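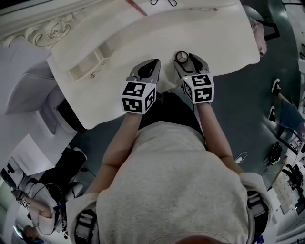 Roses, Scrolls and a Place for the Tweezers

JEMEDSIDE, 3/19/23 - The white vanity table has returned to town, and it has brought its roses. Porkus, the furniture shop on Wadano Street, says it sold 184 of them between November and last week, most to people who came in for a lamp.

The bestseller costs $284. For that a household gets a round mirror, a great deal of carved leaf and a top big enough for one eyeshadow compact in three pale shades, a slim tool or two and whatever was in the bathroom cabinet until Saint Somebody's patience ran out. 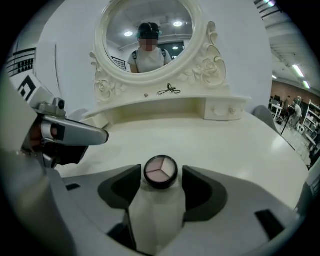
Ebrahimi has had one since winter and remains loyal, though dusting the petals takes a cotton swab and most of a morning, and pink powder finds its way into every one of them.

Porkus also runs a tidying hour for new owners, at no charge. The advice is short: keep out what gets used daily, an eyelash curler for instance, and put the rest in a drawer. The shop admits the rest is usually about 200 items.
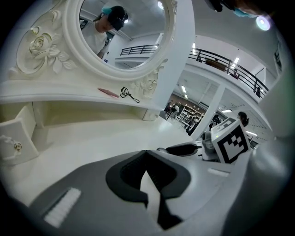
Plainer Model on the Way

A version with no carving goes on sale next month at $149. Porkus has ordered six. Two customers have asked whether the roses can be added later.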